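Color-coded tableware

Color-coded tableware is the practice of giving bowls, cups and plates of different colors to different users, foods or tasks. It is found in nurseries, hospitals, canteens and private homes.
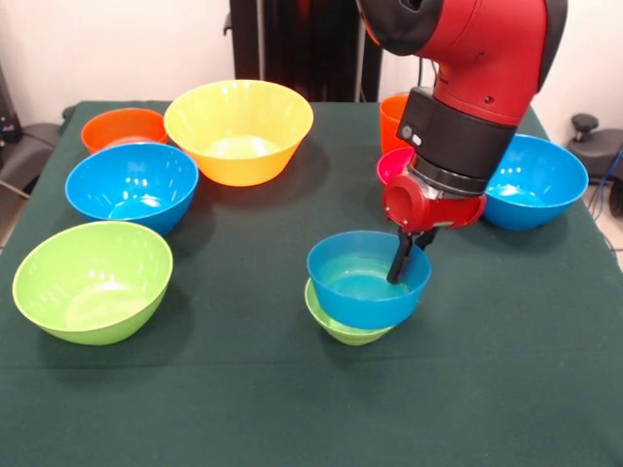

Supporters say that it cuts down on mix-ups, helps children learn and encourages people with poor appetites to eat more. The first of these claims is plausible. The other two rest on thinner ground than the sales literature suggests.

Use in kitchens

Catering kitchens commonly keep one color for each group of foods, usually to limit contact between allergens and other meals. There is no single agreed scheme for bowls and cups. Purple may mean "allergen-free" in one building and "soft diet" in the next, and staff who move between sites have to learn the colors again. A color does nothing by itself to keep food apart. A bowl that has been badly washed carries the same traces whatever its shade.

Use in care settings

Brightly colored dishes are often sold to care homes with the promise that residents will eat more when food stands out against the plate. Contrast can help people with weak eyesight find what is in front of them. Whether it changes how much they eat over months is harder to show. Trials have tended to be small and short, and new dishes often arrive together with other changes, such as more staff at meals, so the effect of color is difficult to separate out.

The care group Horgan replaced over 2,000 white dishes at its homes in Jamcombe and reported that residents left less food. The report covered 69 residents at two homes, had no comparison group and did not say how leftovers were measured. It is still quoted in catalogs, generally without those details.

Use with children

Sets in four or more colors are sold for sorting and naming games. The Kedow range is labeled "developmental," a word with no fixed meaning on a cup. Children do learn color names by handling colored things, but blocks, socks and crayons serve the same purpose. Assigning each child a color may reduce quarrels at the table, or may move them to the question of who gets red.

Materials and wear

Most colored sets are made of plastic, with melamine and enameled steel as alternatives. Dyes can fade with repeated machine washing, and pale shades stain. The maker Cumutar describes its colors as "permanent," but its warranty excludes commercial dishwashers, where much of this tableware is washed. Replacement pieces from later batches may not match, a nuisance in any system that depends on telling similar shades apart. Users with color blindness may need a printed mark or raised symbol as well.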